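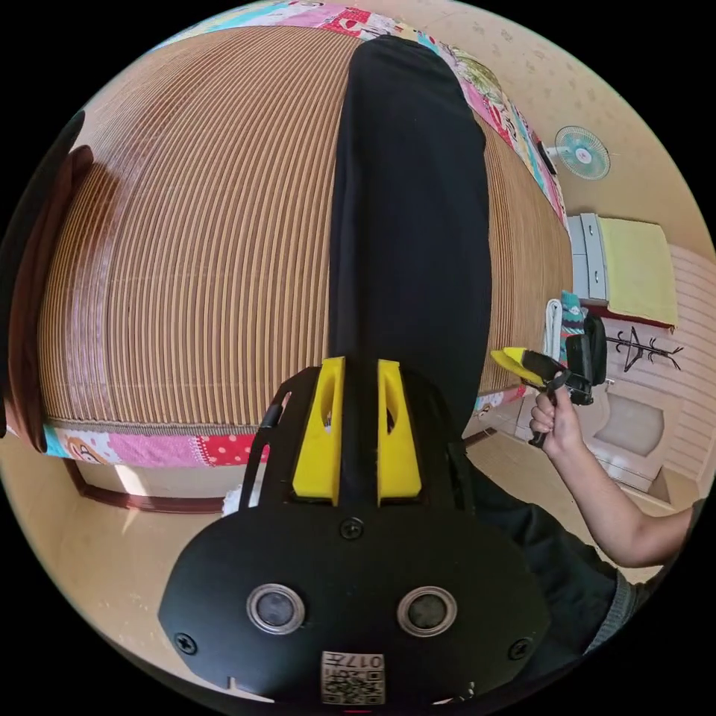
OTWOOD PRESS TO PUBLISH INGEBORG WEGENER'S FARM STORIES IN MARCH

23 August 2022 - Otwood Press will publish "The Lower Pasture," a first collection of stories by Ingeborg Wegener, next March. The book gathers 20 pieces set on and near a small dairy farm, most of them written in the winter months between milkings.

Wegener began posting short sketches of farm life online under the title Notes from Huang Road. Nine of the stories in the book grew out of those posts. The other 11 are new, and two of them run to novella length.

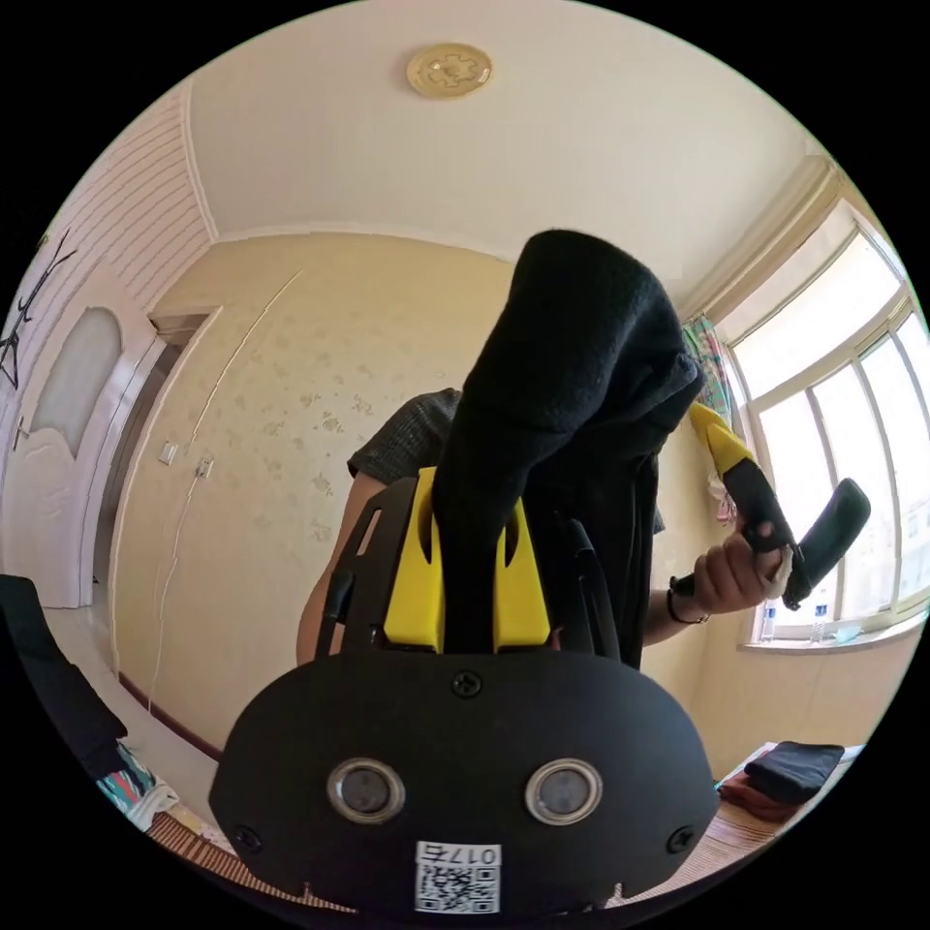 Yellow bracket with two rounded slots, above the black plate.

The manuscript came to Otwood through its open reading period last year, which drew 2,480 submissions. Ville Ojala edited the collection and worked with Wegener on the order of the stories, which now follow one farm family from a late spring to the first snow two years later. The title story was cut by a third. A piece about a barn sale was taken out and then put back - it now closes the book.

"The Lower Pasture" will be issued in paperback and as an e-book. A signed hardcover of 500 copies will be sold only through the Otwood website and at readings. Advance orders open in the fall. 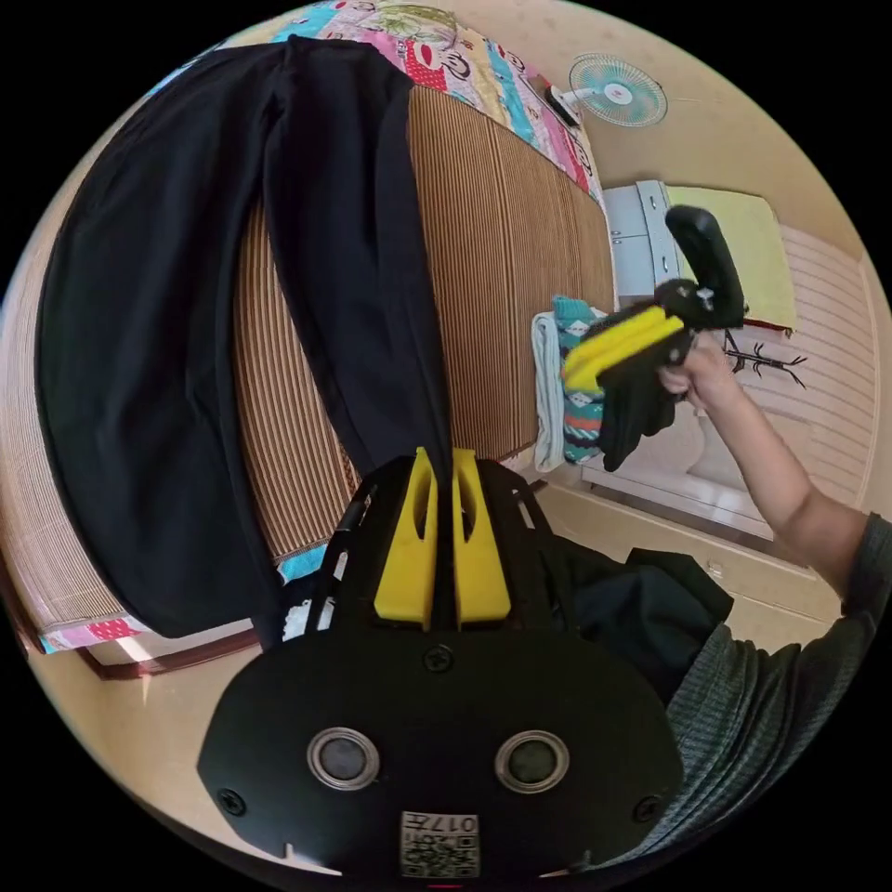 Black trousers laid lengthwise across a bed, the waistband end at the top.

Wegener will read at libraries and feed stores in the weeks after publication, and a list of dates will be posted when it is final. Book clubs that order through Otwood will get a printed reading guide by Po-yen Wu.
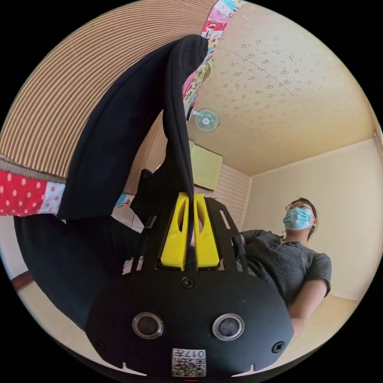

Salma Metwally read the collection in proof and said she had expected a gentler book. The calving story kept her up, she said, and she went back the next morning to read it again "with the light on and some coffee." She would have liked more of the grandmother.

Reviewers may request proofs from the Otwood publicity desk beginning in the fall. Please give a mailing address and say whether you prefer print or a digital file. Requests for interviews and excerpts should go to Gediminas Grigaitė at the same desk.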